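Print this ticket | E-mail this ticket

Ticket 2239 — Tamalent basketball shoes, left heel slipping and squeaking
Opened: March 20, 2023
Product: Skulley low, size 11
Status: Closed, with reservations

Customer report
Left shoe slips at the heel on every hard cut to the right. It also squeaks, though only on defence, where I'd hoped to go unnoticed. The right shoe behaves. Bought for the indoor season at the Hiebert Centre, worn for 3 games and a handful of practices. I'm a backup guard, so call it one full game of wear.

Support, first reply
Please confirm which laces are fitted and whether you are using the top eyelet. Please also confirm that both insoles are the ones supplied.

Customer
Original laces. Top eyelet not used, as it makes me look like a referee. Insoles are a pair of Imels from my old shoes, which I had forgotten until you asked.

Support
The Imel insole sits higher at the back than ours and lifts the heel out of the collar. Refit the supplied insoles, lace through the top eyelet and play one session before changing anything else.

Customer
Supplied insoles found, eventually, after a long search at home.

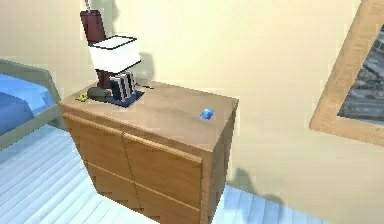
Bedroom, dresser and lamp.

Insoles in, top eyelet laced. Slip is gone in the right shoe, which never had it. Left is better but still moves when I push off. Squeak unchanged. A team-mate asked if I was doing it on purpose.

Support
Take the left insole out and check the heel end for a fold. Then wipe both outsoles with a damp cloth and let them dry before play. No spray, no cola on the floor, no licking your palms and rubbing the soles. We get that one a lot.

Customer
There was a fold. It was about as thick as a coin and I had been standing on it for a week. Flattened it, refitted, tried some side-to-side slides at home in socks first and then in the shoes.
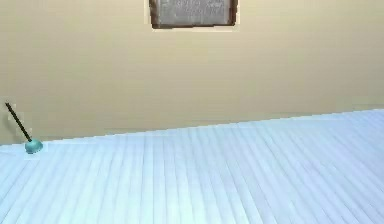

Wall and floor at home.

Heel now stays put. Played a full second half on it — two fouls, no points, no slip. Still squeaks when I slide left.

Support
A squeak on a clean indoor court is normal with this rubber and usually fades with wear. If the heel slips again before the end of May, reply to this ticket and we will exchange the pair.

Customer
Fine by me. Please note for the record that the squeak has not faded, and that the man I was guarding scored 14 and said he could hear me coming.

Support
Noted. Closing as resolved (fit) and expected behaviour (noise). Defensive positioning is outside the warranty.

Print this ticket | E-mail this ticket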